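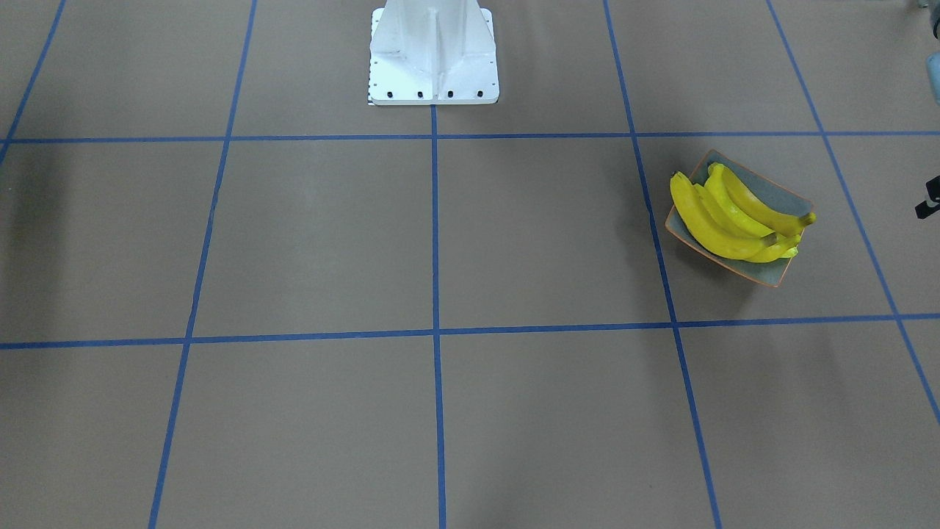
Blue tape on a tan floor: the finished grid, more or less as square as I am ever going to get it.

How to Tape a Grid on a Floor (and Have It Stay a Grid)

Taping lines on a floor looks like a job for a small child with a free afternoon. I believed this as well, and my first grid came out as a collection of polite trapezoids. The second one was better. The third is still down, and people have stopped tilting their heads at it.

A floor grid is handy for laying out furniture before you drag it, planning a workshop, marking storage bays, blocking a school play, or putting things back where they were after somebody borrows the room. The method is the same for all of them. Only the arguments differ.

What you need

Blue painter's tape, two rolls. One roll will run out in the middle of your last line, and the second roll, bought the next day, will be a slightly different blue.
A tape measure with a hook that isn't bent.
A chalk line, or string and patience.
A pencil.
A plastic card for pressing the tape down. Mine is a loyalty card from Bradisness, a shop that closed before I earned the free mug.
Knee pads. You'll think you can skip these.

I use Ristex tape because the hardware store near me has it by the register. Any painter's tape that is comfortable on your floor will do. Try a short piece in a corner first, leave it overnight, and peel it up before you commit. If some of the finish comes with it, you've learned this cheaply.

Step 1. Clean the floor

Sweep, then mop with plain water, then let it dry all the way. Do not use the shiny stuff. Tape sticks to polish with great enthusiasm for an hour and then curls up like a dead leaf. I started on a Sunday morning and mopped before breakfast, and the floor was ready by the time I'd run out of excuses.

Step 2. Draw it on paper

Decide the cell size before you get down there. Bigger than you think is usually right. Small cells look impressive on paper and eat tape at a shocking rate, and you'll spend your life stepping over lines that tell you very little. Rectangles are fine. A grid is under no obligation to be made of squares.

Now mark on the drawing anything that won't move: posts, radiators, equipment bolted to the floor. You can start or stop a line right at the foot of something heavy. Running one up to a fixed base is a good way to choose your center line, since you'll always be able to find it again.

Step 3. Pick one line to trust

Everything gets measured from a single line. Don't use the wall unless you have checked the wall. My house is on Lüthi Lane, where the builders seem to have regarded the right angle as a suggestion, and a grid measured from two different walls will meet itself in the middle and disagree.

Snap the chalk for this first line, stand back, look at it, and leave it alone. Don't tape it yet.

Step 4. Square the second line

You want a line crossing the first at a true right angle. From the point where they'll cross, measure 6 feet along your trusted line and make a pencil mark. From the same point, measure 8 feet out in the new direction and make another. Shift that second mark sideways, keeping its distance from the crossing point, until the diagonal between the two marks comes to ten feet. That's your corner. It is also the only piece of high school geometry I have used since high school.

If the room is too small for that, halve everything. Three, four, five works just as well and is easier on the person holding the dumb end of the tape measure.

Step 5. Mark off the rest

Measure along both lines and tick every cell with the pencil. Measure each tick from the starting point, not from the tick before it. Hopping from one mark to the next adds up all your little mistakes and delivers them in a lump at the far wall.

Repeat the ticks at the other end of the room, then snap chalk between the pairs. Check the diagonals of a few cells. If they match, carry on. If they don't, make coffee and find the bad tick.

Step 6. Lay the tape

Stick down one end, unroll a good long arm's length, and lower it onto the chalk. Keep it just snug. Stretched tape wants to go back to being short, and it will do so overnight.

Put the edge of the tape against the chalk line, and choose the same side every time. Half the lines on the left and half on the right will throw your cells off by a tape width — I have done this, with witnesses.

Lay all the lines in one direction first, then all the crossing ones over the top. Burnish with the card, and go over each crossing again.

Step 7. Look at it properly

Lines running away from you will seem to pinch together in the distance. Leave them alone. Trust the tape measure over your eyes, and your eyes over anyone who wanders in holding a sandwich.

Taking it up

Pull slowly, back over itself at a low angle. Check the label for how long the tape is meant to stay down, and believe it. I left one in the Sevano Street garage through a hot June and removed it mostly with my fingernails.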